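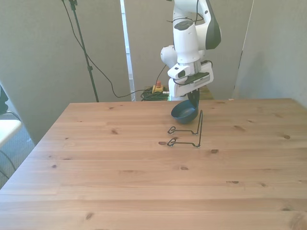 3.2 Tableware and portion estimation

The households in the Dastau district were asked to write down every meal for seven days, and the size of each portion was given by the person who served it. It is known from earlier work that such estimates depend on the vessel. When food is put in a shallow vessel, its surface is wide and the portion looks bigger than the same volume in a deep cup. A round, shallow bowl of dark blue color, with an interior a little lighter and matte, is a good case of the type we call "low open" in this paper. Pale foods such as rice or yogurt have a strong contrast against such a surface, and we expected that people would judge them more exactly than dark stews or lentils.

Of the 700 households which received the diary, 546 returned it in a form that we could use. The diaries from Suvbridge were more complete than those from Dastau, mainly in the evening meals. Each household also filled in a short form about its tableware: the shape, the main color, and whether the same vessel is used for children and adults. The last point was added after the pilot study in June, when several mothers told us that they never serve the children from separate dishes.

Home | Issues | Authors | Search | Contact
Reading time: 9 min

3.3 Coding of the vessels

All vessels were coded by two readers who worked separately. Where they did not agree, İlker Eren made the final decision from the written form only, without looking at the meal diary. Three shape classes were used (low open, deep open, flat) and two color classes (dark, light). We did not code patterns or rims, although some participants described them with much care. Vessels with a lid were put in the class of their lower part.
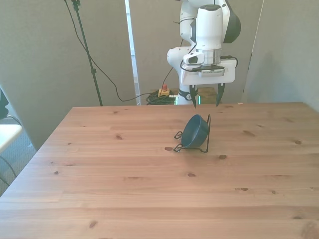 Figure 2. Light-colored wooden table.

The color of the table was not included in the form, and this is a weakness of the study. A light table gives a different background than a dark cloth, and it may change how the edge of a plate is seen. Nair has discussed a similar problem for drinking glasses, but for bowls we did not find a comparable source.

In total 2235 servings were coded. For the low open class the error of estimation was up to 50 percent for liquid foods, and clearly smaller for rice. The deep open class showed the opposite direction - people wrote less than they served - but the difference between Dastau and Suvbridge was larger here, and we treat it separately in Section 4.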